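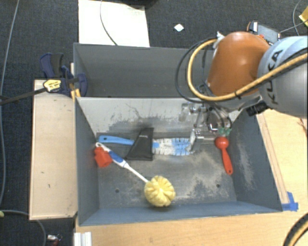 Working next to a picking arm: tips from the packing room

The arm at Montoya does the bin picking now. It takes brushes, scoops and other kitchen goods out of a gray bin one at a time, and the people who used to do that all shift do other things. If your shop is about to make the same change, these are the habits that have held up for us since January.

Fill bins low. A person will dig through a heaped bin without thinking. The arm does better when most items show at least part of themselves. We stop at 70 items for small goods and fewer for anything with a long handle.

Watch for stacking. A flat item lying across a brush handle can slow a pick. Spread things out with one shake before the bin goes in – don't reach in once the cell is running.

Clamp the bin, then push on it. If it moves under your hand, it will move under the arm. Check the clamps at the start of the shift and again after lunch.

Scuffed bins are fine. Cracked ones go out. Wipe the bottom with a damp rag and let it dry before refilling, and skip the spray cleaner, as it leaves a shine the vision system doesn't like.

Keep small parts in their own tray. Caps, clips and loose bits get lost under bigger goods.

Look over the hose and cables while the arm is stopped and locked out. You want slack in the loops and no rubbed spots. Tell the lead about any change, even a small one.

Share the new jobs around. Teodoro Herrero runs our roster and moves people every two hours between loading, checking and packing. Checking is easy on the back but hard on the eyes, and two hours is plenty. Wrist complaints are down. Boredom was the bigger problem at first, and moving people around helped.

Write down every stop. We had 63 in the first month and 6 last month. Most came from overfilled bins. A pencil and a clipboard by the gate work better than the screen, which times out.

Keep one hand-picking table set up for rush orders and odd shapes.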